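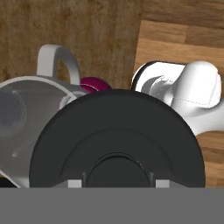

Figure 1. Rendered view from above, with a white pitcher at the left.

Unit 2: Software Updates and Known Faults
Course leader: Montserrat Sandoval

Purpose of this unit

Students will learn how a supplier records a fault, issues a correction and tells its customers. The worked case is the Pratska word processor, as installed in the Sevell computer rooms.

The case

In September, users reported that documents of more than 600 pages lost their footnote numbering when saved in the older file format. The supplier entered the fault as item 522 in its public list and marked it "confirmed". A correction was included in the next update, under the heading "Other changes", where many users did not look for it.

Terms

Known fault: a fault the supplier has confirmed, whether or not a correction exists.
Workaround: a way of avoiding the fault until it is corrected. In this case, users were advised to save in the newer format.
Regression: a fault brought in by an update to something that worked before.

Points for discussion

Should a correction be listed by program, or by the effect the user sees?
Who should test an update before it reaches shared machines - the supplier, the institution or both?

Preparation

Read the release notes for Ikero version 19 and find one entry that an ordinary user could not understand. Rewrite it in no more than two sentences. Bring a printed copy to the seminar in the Ponce Room. Work sent by email will not be marked.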